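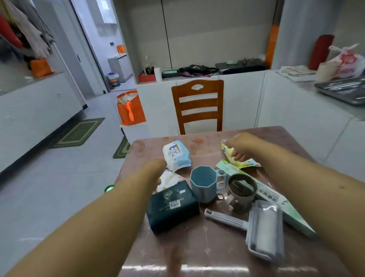

Tissues, wipes, lint roller, snack bag, all still on the table.

March, 2 p.m. Read the Desudar piece again over lunch. They say their machine will clear a table by itself for $2,000. I doubt it. Would it know a snack bag from trash, or which cup goes back to the kitchen? The Briltmont demo took 28 minutes to put away two mugs – and they sped up the video. I'll believe it when one does my table in Wendville. Red smears still need wiping too.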